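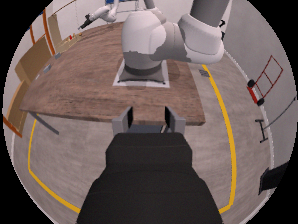

Simulated view: open gripper facing a wooden table.

Pesbridge Local News Transcripts

Transcripts of the weekly local news segment on Vever community radio, one text file per segment. Release date: September 13, 2020.

Contents
83 segments, split by speaker turn. Most run between 1000 and 2000 words. Topics include school board votes, road work, court reports and local elections. The July files have no speaker names.

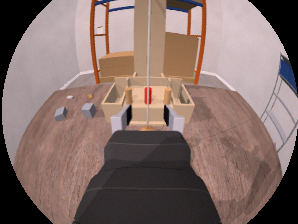 Place names were checked against the Tuvisby county list. Callers' last names were removed. 20 segments were transcribed twice, and both versions are kept in the folder named double.

Known problems
Crosstalk is marked [over] and is often incomplete. Music beds are not marked.

Contact
Ettore Dal Bello maintains the files. Send corrections with the segment number and line.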